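Erkosside folding backdrop panels, light grey — my review after one spring of use

I bought a set of the Erkosside panels for a simple purpose. I needed a quiet, plain corner in a room which is not quiet and not plain. I repair and sell small second-hand things, mostly lamps, clocks and kitchen scales, and I was tired of seeing my bookshelf behind every one of them. My English is a learned one, so please excuse me if I call some part by the wrong name. The instruction leaflet did not help me, as it calls the same piece "wing", "leaf" and "board" on one page.

The set costs 1499 kronor in the colour I chose. There is also a pure white and a dark green. I ordered from Dollelier, who had it in stock, and it was with me before the end of the week. The box was flat and heavier than I expected. I could carry it up the stairs by myself, but I had to rest once on the landing.

What you get

The basic set has 3 wall panels and a separate floor sheet, plus a bag of clips. Each wall panel is 800 mm wide. The clips go on the back side, so that from the front you do not see any hardware. I had one clip with a crack in it and wrote to the shop, and a new one came in an envelope without any discussion.

It is possible to buy more panels and continue the wall, and there is a longer floor sheet too. I have not tried them. My room would not permit it.

Putting it up

The leaflet promises that one person can do it in 12 minutes. I needed most of an evening the first time. The difficulty is to hold the second panel upright while you reach behind for the clip. My neighbour Ritva Ahonen came to help, and with four hands it became quite easy. She held, I clipped, and we drank our coffee afterwards standing up, as all chairs were in the corridor.

Since then I have taken it down and put it up again many times, and now I can do it alone. My method is to begin with the middle panel and let it lean against a heavy box. Then I attach the side panels, first the left one and then the right one, and only after that I take the box away. The angle can be chosen freely. I keep mine rather open, so that I can come in with my hands from the side.

The surface

This is the part which made me satisfied. The panels are matte, and they stay matte also under a strong lamp. Before this I used a big sheet of card, and the card gave me a bright spot in every picture, always in the place where I did not want it. With these panels the light spreads softly, with only small changes in the shade from one side to the other.

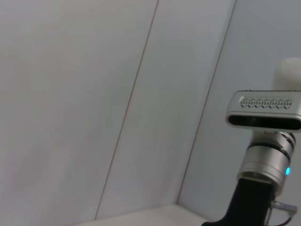 The joints are a different question. A thin line remains between the panels, a bit darker than the rest, and you will not get rid of it with the clips alone. For my clocks this is no problem, I put the object in front of the middle panel and crop the picture. If you need a completely seamless background, for example for glass or for clothes, you should buy a paper roll instead and accept that it gets dirty.

I noticed also that the greys do not always look the same to the eye. One side can seem cooler than the other, depending on the window. At first I suspected that I had got panels from two different batches, and I changed their places to test it. The cooler tone stayed at the same side of the room, so it was my window and my lamp. I tell this to save somebody else from an unnecessary complaint.

The floor sheet is paler than the walls, more an off-white. Some buyers in the shop's comments are unhappy with this and wanted one colour everywhere. I have come to like it. A dark object gets a clear place to stand, and the line between floor and wall gives a feeling of a real room.

Cleaning

Dust is easy, a dry cloth is enough. Finger marks are less easy. The matte surface takes them at the edges, exactly where you must hold the panel when you move it. A damp cloth with a drop of washing-up liquid removes them, but you have to wipe a larger area than the mark itself, or you see a border afterwards. I have begun to use cotton gloves — my friend Teemu Halonen finds this very funny, and he asks if I am going to play snooker.

In May I got a spot of clock oil on the floor sheet. I tried the washing-up liquid, then a little spirit on a cotton bud. It became weaker but it is still there, and now I put a lamp foot on it. A new floor sheet is sold alone, so it is not a catastrophe.

Compared with the Stustirari

Teemu has the Stustirari corner, which is cheaper and lighter. I borrowed it before I decided. It folds together faster, that I must admit, and it has a handle. But its panels are thin, and when a door is opened in the flat they move. Erkosside panels stay where you put them. For somebody who carries the thing to markets I would recommend the Stustirari, and for a fixed place at home the Erkosside.

Small complaints

The storage bag is too tight. It fits the panels on paper, but in practice I scratch my knuckles at every attempt, and now the panels live behind the wardrobe with an old sheet over them. The leaflet should be written again, with larger drawings. And the clips are grey and small, so if you drop one on a grey carpet you will be searching for it on your knees. I painted mine red with nail varnish.

I would give four stars out of five. The missing star is half for the bag and half for the leaflet. If Dollelier begins to sell the clips separately, I will order a second bag of them the same day, preferably in a colour that I can find.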